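Gimix Fractions: Student Work Set

Welcome! We collected 3170 written answers from fourth and fifth graders who were comparing, ordering and adding fractions, and we're so glad to finally share them. The kids' explanations are wonderful to read (especially the ones who change their minds halfway down the page).

Contents

answers.csv: one row per answer, with grade, problem number, typed text and final result
problems.csv: all 102 problems, with the wording the students saw
codes.csv: strategy codes for each answer, such as common denominator, benchmark to one half, or drawing

Where it comes from

541 students at the Sokol and Ciltilmont schools wrote the answers during regular math lessons in May. Spelling is left exactly as written. Names were removed before typing.

Known gaps

Drawings are noted in codes.csv but not included. Problems 2 and 19 share the same numbers with different wording, so please keep them apart when you compare scores.

Version

Zustum release 2, September 28, 2022 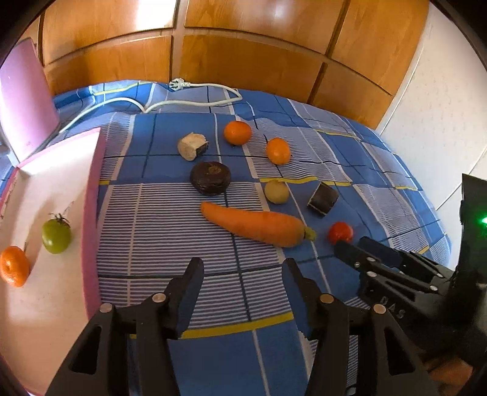 Can one answer carry more than one strategy code?

Each answer can have up to two, listed in the order the student used them.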